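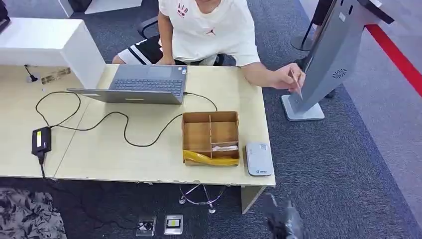
Pisharody级巡逻艇延寿,还是直接退役换新?

版块:海上力量 > 小国海军

缆桩
楼主
发表于 17/02/2026
Borkham那边的防务预算说明出来了,翻了一遍,里面关于Pisharody级的部分比往年长。大意是首批艇的中期改装继续做,由Nilter船厂承接,改完回Udilard基地。后续艇做不做,文件写的是“视首批艇情况再定”。
我的看法是不该再做了。这型艇满载350吨,当初设计就是近岸巡逻,现在要它跑外侧的渔区,遇上涌浪只能减速,艇员也受不了。改装换的是主机、雷达和通信,艇体没有变,适航性的问题一点没解决。
这笔钱放到新艇上更合适。想听听大家意见。

铅鱼
先问一下,“首批艇”是几艘?说明里我没看到具体数。

缆桩(楼主)
回复 铅鱼:
正文没写,附表里有,3艘。附表在最后,字很小,容易漏。

北堤灯
不同意楼主。
适航性差是一直就有的毛病,不是延寿项目要解决的事。延寿解决的是在航率。艇在码头上趴着,吨位再大也没用。Pisharody级现在最大的问题是主机备件停产,坏一台要从别的艇上拆。先把主机换掉,能出海的艇马上就多,这比等新艇快得多。
新艇从招标到交付要多久,看看Borkham上一次采购补给船的过程就知道了。招标改了又改,中间还换过一次技术规格。

缆桩(楼主)
回复 北堤灯:
备件的问题我承认。但是换主机要动机舱布局,新主机的基座和老的不一样,轴系也要重新校。这个工作量已经接近大修,费用也不会低。花完之后艇体还是老艇体,再过几年钢板测厚不合格,又要进厂。

水密门
我在民用船厂做过机舱改装,说点具体的。
小艇换主机最麻烦的地方一般不在主机本身。排气管走向、冷却水管路、机舱通风、隔振,这几样都要跟着改。老艇的图纸和实船经常对不上,开了舱才知道现场管子是怎么走的。所以首艇改装拖期很正常,第二艘会快一些,前提是用同一批人、同一套工装。
如果做完首批就停,前面积累的经验等于白交学费。从这个角度看,要么一开始就别做,要么就把后续艇一起做完。现在这种“视情况再定”,船厂不敢提前订料,单价会上去。

北堤灯
回复 水密门:
同意最后一段。分批授权对小船厂很不友好。Nilter除了军方的活就是渔船维修,没有别的订单能摊成本。

铅鱼
附表看到了,谢谢楼主。里面还有一栏“岸基保障”,写了Udilard基地的码头供电改造。这部分算在延寿项目里吗?如果算,那总费用看起来高就不全是艇的问题。

缆桩(楼主)
回复 铅鱼:
算在一起的,没有拆开。这也是我不满的地方。供电改造不管用什么艇都要做,放在延寿项目里,既没法和新造方案比,也没法和别国同类改装比。

干舷
各国预算口径本来就不一样。有的把人员工资算进装备维持费,有的把码头、油库放在基建里,有的养老金也算国防开支。拿总数去排名意义有限,拿总数去除以艇数更没有意义。
我习惯先看三样:一年实际出海天数、编制满员情况、油料和备件有没有单列。这三样Borkham的说明里只有油料一项。

北堤灯
出海天数不公开可以理解,很多国家都不公布。

干舷
回复 北堤灯:
可以不公布逐艇的,给个合计没什么可保密的。停在港里的艇,路过的渔船都看得见。

旧罗经
说说人员。Pisharody级编制不大,可是轮机岗位一直缺人。换了新主机以后控制系统也是新的,老轮机兵要重新培训,培训期间艇照样出不去。说明里有一段讲培训,写得很笼统,只说由设备供应商提供课程,没写多少人、多长时间。
我的经验是,供应商课程只教操作和日常保养,真出了故障还得等厂家派人。合同里如果没写技术资料移交,以后每修一次都要花钱。

水密门
回复 旧罗经:
对,资料移交这一条要盯住。民用船也一样,控制器的参数锁着,自己人连报警历史都导不出来。

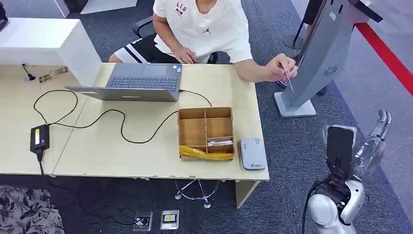 办公桌上的笔记本电脑,旁边是灰色立式机

缆桩(楼主)
接着上面说。我把支持新造的理由再整理一下,免得大家以为我只是嫌老艇小。
任务变了。这型艇服役的时候,主要任务是港口外围和近岸检查,早出晚归。现在外侧渔区的纠纷多,需要在外面待得住。Pisharody级的淡水和冷库都小,按说明里的数据自持力最多40小时左右的满员巡逻安排,出去一趟大部分时间花在路上。
换主机能省一点油,可淡水舱和住舱没有地方扩。

干舷
回复 缆桩:
这个数你再核一下。说明里那个时间我理解是“单次任务计划时长”,不是自持力。两个概念不一样,前者是排班规定,后者是艇的能力。

缆桩(楼主)
回复 干舷:
回去看了,你是对的,是任务计划时长,“左右”也是我自己加的。自持力没有给。上一条我不改了,免得后面的回复对不上,以这条为准。
不过排班规定定得这么短,多少也和艇的条件有关系吧。

旧罗经
回复 缆桩:
不一定。也可能是人手不够,排不开两班,只能短进短出。轮机缺员的情况下,时间一长值更就顶不住。

北堤灯
这就又回到我前面说的。如果限制在人,换大艇只会更糟,大艇要的人更多。

缆桩(楼主)
回复 北堤灯:
新艇自动化程度高,机舱可以无人值守,编制未必增加。

北堤灯
回复 缆桩:
宣传册上都这么写。实际情况是平时少几个值更的,损管和登临检查的时候人手一个都不能少。巡逻艇的主要工作就是登临,放小艇下去要人,甲板上要人,驾驶室还要人。编制压得太低,出海干不了活。

浮筒七
潜水很久,问个外行问题。为什么不能把外侧渔区交给飞机,巡逻艇只管近岸?Udilard不是有跑道吗?

干舷
回复 浮筒七:
飞机能发现、能拍照、能喊话,不能登临,也不能把船带回港。渔业执法最后要有人上船看渔获和证件。飞机和艇得配合着用,省掉哪一个都不行。有飞机指引,艇可以少空跑,这一点对Pisharody级这种小艇帮助比较大。
跑道是有,短,能起降的机型有限。

铅鱼
说明里航空部分今年没有新增项目,只有维持费。

浮筒七
明白了,谢谢两位。

船台西侧
我住得离Nilter不远,说一下看得到的情况。首批艇里有一艘在船台上,去年11月上去的,外面搭了棚,里面干什么看不见。码头边还系着另外一艘,上层建筑的雷达已经拆了。厂里一共2个船台,另一个一直在修渔船。所以后续艇就算批了,也只能排队,同时开工做不到。

水密门
回复 船台西侧:
这个信息有用。只有一个船台能用的话,进度基本由上台时间决定。系在码头的那艘可以先做电子部分,主机得等。比较合理的做法是把轴系和水线以下的活集中在台上干完,尽快下水,剩下的在码头做。

船台西侧
回复 水密门:
他们会不会这样安排我不知道。渔船那边催得也紧,渔季前都想下水。

缆桩(楼主)
回复 船台西侧:
谢谢。这样算的话,首批全部改完的时间恐怕不比新造首艇早多少。新艇可以在国外厂造,不占Nilter的船台。

北堤灯
回复 缆桩:
到国外造,预算那关先过不去。说明前言里专门写了维持本国修船能力,这句话是写给谁看的很清楚。Nilter没了军方订单,以后连坞修都得拖到别的国家去做,费用和时间更难控制。
我不反对以后造新艇。我的意见是顺序:主机先换,艇先能动,然后再谈新艇的指标。

缆桩(楼主)
回复 北堤灯:
顺序我也可以接受,前提是延寿只做首批,后续艇的钱留出来做新艇设计。你是主张全做完?

北堤灯
回复 缆桩:
我倾向全做。后续艇艇龄短一些,艇体状况应该好于首批,改它们反而更划算。首批先改是因为首批先坏。

干舷
这一点可以等测厚结果。首批艇拆开以后,钢板和骨架腐蚀到什么程度就有数了。如果首批都还行,后续艇没有理由不做。如果首批换板量很大,那就该停。“视首批艇情况再定”大概也是这个意思,只是没有写明用什么标准定。

旧罗经
回复 干舷:
标准不写,到时候就是谁嗓门大听谁的。

水密门
补充一点,测厚要看部位。小艇最容易烂的是机舱污水井、厕所下面和锚链舱,外板平均厚度好看不说明问题。报告如果只给平均值,参考价值不大。

铅鱼
下一份预算说明出来我再来对附表。到时候如果岸基保障单列了,我把两年的数放在一起贴出来。

缆桩(楼主)
好。首帖里“不该再做”改成“首批测厚结果出来之前不该批后续艇”,其他不动。船台西侧如果看到那艘下水,麻烦来说一声。

船台西侧
行,路过会看。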